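Making the Timestamps Agree: A Talk With Starine's Software Lead

June 13, 2019
73 shares | 6 comments

Starine's software group has the room at the end of the hall, past the print station. The lead has been there since the company was still writing drivers for other people's arms. We talked for most of a morning, first at a desk and then standing by the work table, and the conversation kept coming back to clocks.

"People want to ask about the learning part," the lead said. "I get it. But if you looked at how my week was spent, most of it went to the recorder."

The recorder is the program that takes in everything from a pair of hand-held grippers while a person does a task with them: the opening of the jaws, the position of each device, and the video. Starine calls it Rumska. It replaced a set of scripts that each wrote its own file with its own idea of what time it was.

"We had one stream stamped when the reading was taken and another stamped when it got to the computer," the lead said. "You'd play them back together and the jaws would close on the cloth before the hand reached it. It looked fine at full speed. You only saw it if you stepped through."

Cloth makes this kind of error expensive. A rigid block sits still if the jaws arrive a little late, and the data is still usable. A piece of fabric changes shape the whole time it is being moved, so a late reading gets paired with a view of the cloth that no longer applies.

"With one hand holding and the other one open and coming in, you've got two devices that have to agree with each other and with the video," the lead said. "That's where the old scripts really fell over."
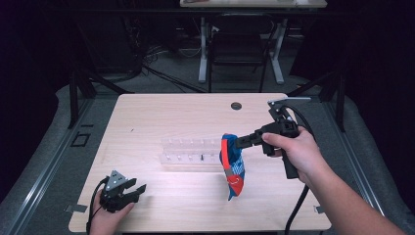
What changed in Rumska

The fix took longer than planned. Work began in December, and the first version tried to correct the times after recording by matching motion in the video to motion in the grippers. It did well on big swings of the arm and badly on small moves, and most of the useful part of a task is small moves.

The second version stamps every reading as close to the device as it can and sends a shared pulse through the cables at the start of each take. If the pulse is missing from any stream, the take is thrown out on the spot.

"I was against that at first. It felt wasteful," the lead said. "We lost 7 takes the first day. Then we found a bad connector, and after that we lost almost none. Before, we would have kept all of them and found out weeks later."

I asked why the grippers have cables in the first place. The answer was short. "Wireless was worse. I'd go back to it if somebody showed me numbers."

From recording to planner

Once a take passes, it goes to Ankrah, the part of the system that turns recorded motion into something an arm can follow. A person's wrist will do things a robot's joints won't, and Ankrah has to find the nearest motion that the arm can reach without running into the table or its own partner.

It used to do this one moment at a time, which gave paths that were legal at each step and ugly as a whole. The arm would flip its elbow in the middle of a lift. Now it looks 2 seconds ahead and takes a small penalty at the start to avoid a large one later.

"It's not clever," the lead said. "It's a cost function and a window. We spent a month on the weights and I still don't love them."

Takes that can't be mapped at all go to a review page, where someone steps through them and marks the moment the planner gave up. The lead reads these every Friday and says the failures bunch up around lifts that end with a turn of the wrist.

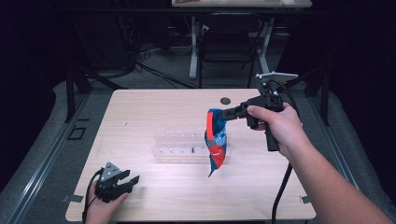
Another engineer in the group sees the reviewing differently. Stepping through takes by hand was fine when there were a few dozen, the engineer told me, but the planner already knows where it failed and could write the mark itself. Time would be better spent on the contact detector, which still reports a grasp when the jaws have closed on nothing.

The lead doesn't disagree about the detector. It works from jaw opening alone, and thin fabric barely changes that number. A new one that also uses motor current is being tested at Celutton, the company's second site, on a copy of the same recordings.

"I'd like it merged this summer," the lead said. "But I've read enough of the logs to know I shouldn't give you a date."

Rumska's file format is due to be frozen before then, so that older takes can be replayed against the new detector without being converted again. The lead had a change to that format open on the screen when I left, waiting on one failing test.

6 comments | Share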